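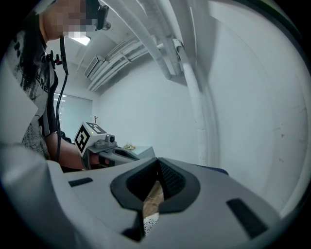
I have a low opinion of graphic T-shirts as a category, and I've now owned the Sandasitz from Hevora since March, so take this review as coming from a hostile witness who was slowly worn down. It's a short-sleeved gray tee with a black-and-white print in the distressed style, plus large black lettering down the chest. The distressing is part of the design. I mention this early to spare you the conversation I had with my mother, who wanted to know why I'd paid for a shirt that somebody else had already finished with.

The fabric is 100 percent cotton and on the heavier side of medium. Out of the package it had a faint cardboard stiffness that went away after the first couple of washes. Gray was the right choice. I looked at the white version and could picture its whole life, ending in soup. On gray, a drip of coffee becomes one more blemish in a pattern that is distressed anyway, and I consider this the best feature of the shirt, although Hevora doesn't mention it on the product page.

What the product page does mention, at length, is "attitude." I can't report any. I wore it to the post office and was treated exactly as usual.

Fit is true to size through the shoulders and a little generous below. I spend a good part of the day bent over a table, and a shirt that rides up at the back is a shirt that goes in the rag bin. The Sandasitz stays put. The sleeves are loose enough that you can reach across for something without the whole garment coming along. Length is fine if you're average height. Hauke Albers, who is not, borrowed mine for a weekend and returned it with the comment that it made a nice vest.

The collar is where I have complaints. It held its shape for the first month and then began to relax, mostly at the front. If you clip things to your collar (sunglasses, a badge, a pen, whatever you've run out of hands for), expect it to droop sooner. My older Wendt tee has a firmer neckband and cost less, but the print on that one cracked in the dryer and came off in little black crumbs that I was still finding in my socks weeks later.

So, the print. It's thin and sits flat, with none of that rubber placemat feeling across the chest on a warm day. I wash it inside out, cold, and hang it up, except for the times I forget. If it has faded, the pattern is doing an excellent job of covering for it. The big letters are the one place you'd notice, and so far their edges are clean.

Shipping was slow. Order 2070 spent nine days marked "nearly there," then turned up folded into a rectangle so small I assumed they'd sent socks. One loose thread at the left hem, snipped, no further trouble.

Would I buy it again? I'd wait for a sale and get the same gray. Drarnanero sells something similar with a thicker collar, and Benedikt Fuchs swears by his, but the only prints left in my size were wolves.

Four stars. The missing one is for the neck.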